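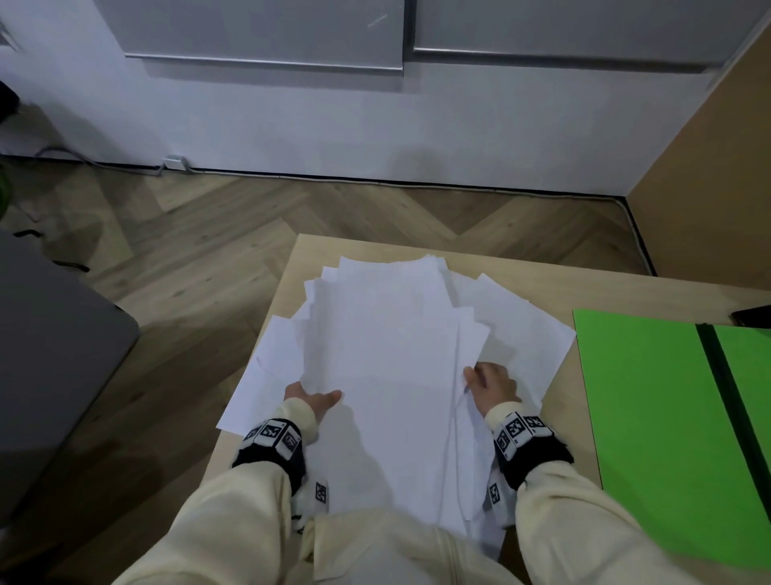 Minutes of the cell upkeep meeting, Wednesday afternoon, 26 Jul 2023

Held in the upstairs room at Stodine, with tea and the last of the flapjack. Present were the day and evening setters, the stores desk, the person who looks after training, and our visitor from Reddy, who kindly stayed on after the morning's service call. Apologies came from the planning office, who were busy with the quarter end and sent their good wishes.

1. Minutes of the last meeting

Read through and agreed, with one small correction. The spare vacuum cups are kept in the tall cupboard by the door and have been since the spring, so anybody still going down to the cage for them can save their legs. The stores desk was thanked for putting a label on the shelf.

2. The sheet feeding cell

Most of the afternoon went on this, as we rather thought it might. The Inon arm has been picking two sheets at once more often than any of us would like, mostly towards the end of a stack, and the evening shift have been very patient about clearing it and starting again. Our visitor went over the cell with us in the morning and was generous with advice, which we have tried to set down faithfully.

The first point was the paper itself. We have been loading it straight from the wrapper, and the sheets cling together along the cut edge. It was agreed that every stack should be fanned by hand on both long edges, turned, fanned again and knocked square before it goes in the tray. The evening setters said they had always been shown to fan one edge only, and there was a long and quite good-natured talk about who had shown whom, which we did not get to the bottom of.

The second point was the separator air. The nozzle on the far side had dust in it and was blowing low. It was cleaned during the visit and the flow is now even on both sides. We do not yet know if this will cure the double picks, and it would be unfair to say so after one morning, but the setters are hopeful. The nozzles are to be added to the Monday clean, with a soft brush only, please, and no pins or paper clips.

The third point was the cups on the gripper. We all had a look at the old set and agreed that the lips had gone hard. They have been changed as a full set, and the visitor asked us to go on doing it that way, even when only one looks tired. Our present rule is to change them at 1,000 hours and this will stay as it is for now. The counter on the panel is to be put back to nought each time, and a line written in the cell book to say so.

Lastly, the tray height. After the new cups went on, the pick point was taught again with the arm in slow mode and the guard key in the setter's pocket. The lift table stop was found to be sitting a little low and was brought up to 58 mm on the scale. A paint mark has been put beside it. If anyone finds it has crept, they should write down the reading before moving it back.

3. Jiteck sensor

The double sheet sensor was also discussed. It does its job well on the heavier stock and is less sure of itself on the thin white. The visitor suggested teaching it afresh for each paper and saving the settings under separate job names, and offered to send over the instructions. There was some feeling that the job names on the panel have become a bit of a muddle, and the day setters will tidy them up before anything new is saved. Please leave the old test jobs alone until then, as one of them is still used for the big envelopes.

4. Training

Over 2 years have gone by since the loading sheet on the side of the cell was written, and it shows its age. A fresh one will be drawn up with the fanning and squaring steps in it, in plain words and decent sized print. The evening shift asked if they might try it out before it is laminated this time, and this was warmly agreed.

5. Full service

Booked with Reddy for November. The cell will be down for the day, so planning will need to be told in good time. The grease and filters are to be ordered beforehand by the stores desk.

6. Any other business

The stool by the cell wobbles. The day setters will see to it. It was asked again that mugs are not left on top of the control cabinet.

Actions
Day setters: job names, stool, Monday nozzle clean.
Evening setters: note every double pick in the cell book, with the paper in use.
Stores desk: another set of cups, grease, filters.
Training: draft of the new loading sheet.

Next meeting to be fixed once the holiday rota is up.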